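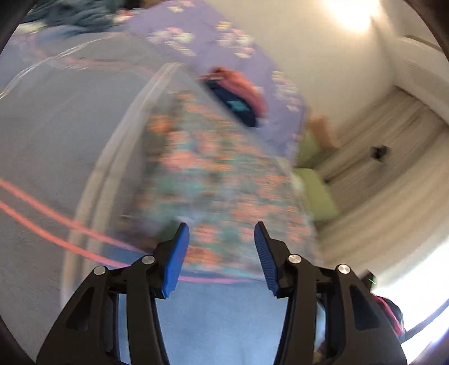
Limelport care group sets aside money for bed-making grippers

A care housing provider in Limelport is to spend nearly £700 a month on leasing hand-held gripper tools, as the first step in a plan to bring robots into bedroom work.

Uta, which runs sheltered flats in the town, will take three of the tools from the supplier Arkov. Staff will use them while changing beds and sorting covers, and the recordings will be used to train a robot arm for the same jobs. The lease runs for 18 months and covers repairs and replacement grip pads.

The provider had looked at buying a complete robot outright. Its equipment plan, published in February, says the price could not be justified before anyone knew how well a machine would cope with residents' own bedding. Patterned quilts, loose blankets and cushions all differ from flat to flat, the plan says, and a system set up for plain hotel sheets would be of little use.

A second supplier, Rácz, also put in a bid. Its tools were cheaper to lease, but pads and servicing were charged separately – a cost Uta said it could not predict.

Bedrooms in two of the buildings will be used to begin with. Residents have been asked for consent and can withdraw it at any time. Personal items are to be put away before recording where the resident wishes.

Money for the robot arm is not in this year's budget. Uta says it will ask for quotes once the lease is halfway through, and that the figures will need to include floor space, charging points and staff training as well as the machine itself. If the quotes are too high, the tools will go back to Arkov at the end of the lease with no further charge.

The plan does not propose any cut in housekeeping hours. A review of how long each bed change takes will be carried out before the next budget is set.

14 shares | 6 comments

Get local news by email. Sign up to our newsletter – you can unsubscribe at any time.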